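Ticket 1463: Two-arm bench cell, handover drops and false "grip confirmed" on left gripper

Last updated: 11/7/21

Print this page | E-mail this page

Posted by Bench Support, Dudgate

Status: closed, with one item carried over
Cell: Dudgate bench, two arms, shared controller
Controller software: Bivance cell runtime
Grippers: Pruvex, parallel type, flexible fingers
Raised by: day operator, by phone

Fault as reported

The right arm picks up the hand tool, presents it, and the left arm takes hold of it. The left gripper reports grip confirmed. The right gripper opens. The tool then slides out of the left fingers or turns in them until the bit points the wrong way. The runtime carries on as if nothing has happened and the left arm goes to its place position with an empty or half-empty gripper. No alarm. The operator has been stopping the cell by hand.

The fault is intermittent. It is worse after a cold start and gets better through the morning. It does not occur on handovers going the other way.

Initial checks

Event log pulled from the controller. No overcurrent, no lost packets, no encoder faults on either arm. Both arms home without complaint. Grip confirmed is logged on the left side at every handover, including the ones where the tool was lost, so the signal can't be used as evidence of anything until it has been checked.

Grip confirmed on this gripper comes from two conditions: motor current over threshold, and finger position somewhere between fully open and fully closed. If both hold for the dwell time, the bit is set. It does not know whether the thing between the fingers is a tool, or whether the fingers are square to it.

Asked the operator whether anything had been changed. The left finger mounts had been off in May for cleaning and were refitted on site. No record of the zero being retaken afterwards.

Log

Entry. Ran 40 handovers, right to left, with the standard tool and no changes made. Drops and twists both seen. Twists outnumber drops. In each bad case the tool was held by the outer end of the left pads, well short of where it should sit.

Entry. Suspected the presenting pose of the right arm. Jogged the right arm to the present position from three different starting poses and checked the tool centre against the taught point with the pointer. Repeats well. Not the cause. The tool does sit at a slightly different angle in the right fingers from one pick to the next, as expected with flexible pads on a round body, and the program has always coped with that.

Entry. Checked pads on both grippers. Ribs intact, no splits at the roots, no glazing on the gripping faces. Wiped with a damp lint-free cloth and left to dry before the next run. No change in the fault.

Entry. Checked the cable on the right arm, because the loop hangs low when the arm reaches across and could in theory tug at the gripper. Moved the arm slowly through the full handover and watched the loop. It clears. The sleeving on the forearm is sound. Left as found.

Entry. Swapped the signal leads of the left and right grippers at the controller and remapped them in the runtime, to see whether the fault followed the lead or stayed with the gripper. It stayed with the left gripper. Leads and mapping put back. Note for anyone repeating this: the runtime keeps the old mapping in memory until it is restarted, and the first run after the swap will move the wrong gripper. Keep hands clear.

Entry. Measured the left finger opening with callipers at the mounts, gripper commanded to fully open. Runtime says 53 mm. Measured figure is smaller, and the error is all on one side: the lower finger is further in than it should be. The upper finger is where it ought to be.

Entry. Took hold of the lower left finger mount and rocked it by hand with the gripper powered and closed on a block. Movement can be felt. Same test on the upper mount, and on both right mounts: solid.

Entry. Removed the lower left mount. Retaining screw was present and had not been tightened down. The face under it had a small burr, enough to stop the mount seating flat. Dressed the burr with a fine stone, cleaned the face, refitted with a new screw. Tightened to the figure on the Pruvex sheet. Rocked it again: solid.

Entry. Retook the gripper zero. Procedure followed:

- Cell in manual, speed at the lowest setting.
- Left arm moved to the service pose, clear of the right arm and of anything on the table.
- Gripper driven closed with nothing between the fingers until the pads just touch along their length. Do not press them into each other. With flexible pads it is easy to take the zero with the pads already squashed, and the position reading is then offset for every grip that follows.
- Zero stored, gripper opened fully, opening measured at the mounts and compared with the runtime value.
- Zero stored a second time and the two stored values compared.

Both values agreed. Calliper reading now matches the runtime.

Entry. Ran 40 handovers again. 2 twists, no drops. Better, but the false confirmation was still there: grip confirmed came up on both of the bad ones.

Entry. Looked at the trace of left motor current against time for the bad handovers. Current rises early, while the fingers are still travelling, and crosses the threshold before the pads have wrapped round the tool. This is stiffness in the gripper carriage, and it agrees with the report that the fault is worse from cold. Old grease on the rails had gone tacky and picked up fine wood dust. Rails cleaned and regreased, thin film only. Carriage run through its full stroke until the current trace went flat. The peak during free travel is now well under the threshold.

Entry. Changed the confirmation logic in the cell program. The current threshold is unchanged. The dwell time has been lengthened, and it now starts only when finger speed has dropped to zero. A further check has been added between grip confirmed and release: the right arm makes a small pull along the tool axis with the right gripper still closed, and the left finger position must not change. If it changes, the release is blocked and the cell stops with a message. The message text reads HANDOVER NOT SECURE, LEFT. Please do not acknowledge it and resume. Jog the right arm back with the tool and start the pick again.

Entry. Reloaded the program, restarted the runtime, checked that the version shown on the pendant was the new one.

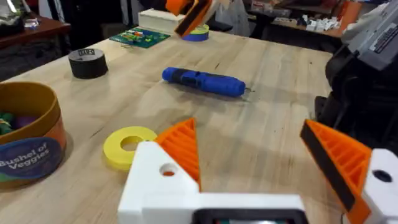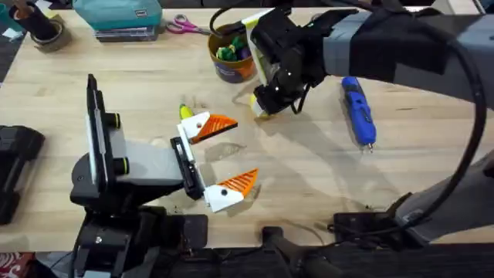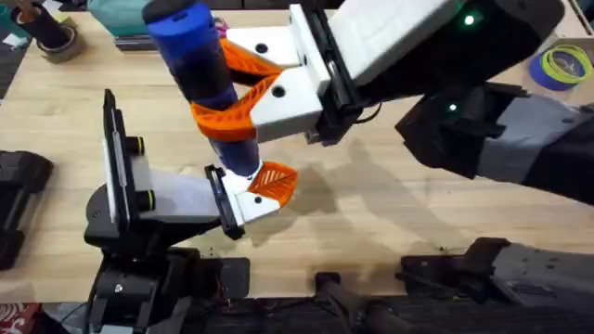 Entry. Final run with the new program, 40 handovers from cold. No drops, no twists, no stops on the new message. Then forced the fault on purpose by teaching the left approach short, so that only the tips of the pads met the tool. The pull check caught it and the release was blocked. Taught point restored from backup and compared with the saved file before handing the cell back.

Entry. Tried the pull check with the tool presented by the wrong end. It passes, as the check looks only at slip. It will not catch a tool that is gripped firmly the wrong way round. That has to be caught at the pick, using the wrist camera.

Cause

Lower finger mount on the left gripper not seated and its screw not tightened, giving an unequal opening and a grip off the tool centre. Made worse by a stale zero and by stiff carriage rails, which set the current threshold off too early and produced the false confirmation.

Parts used

One mount screw, from the Gunawan spares kit held at Dudgate. Rail grease from stock. The kit now has no spare mount screws of that length and needs topping up before the next service.

Carried over

The right gripper rails have not been cleaned. Free travel current on that side is acceptable but higher than on the left after its clean, and the grease is of the same age. To be done at the next planned stop. Retake the right zero at the same time, using the procedure in this ticket, and write the stored value in the cell book.

Change to the cleaning sheet

A line has been added after "refit finger mounts": check by hand for rock with the gripper closed on a block, measure the opening at full stroke, retake the zero, sign. The sheet previously went straight from refitting to wiping down the table.

If the fault comes back, reopen this ticket and attach the current trace for the bad handover. A trace from a good one on the same day is also needed for comparison.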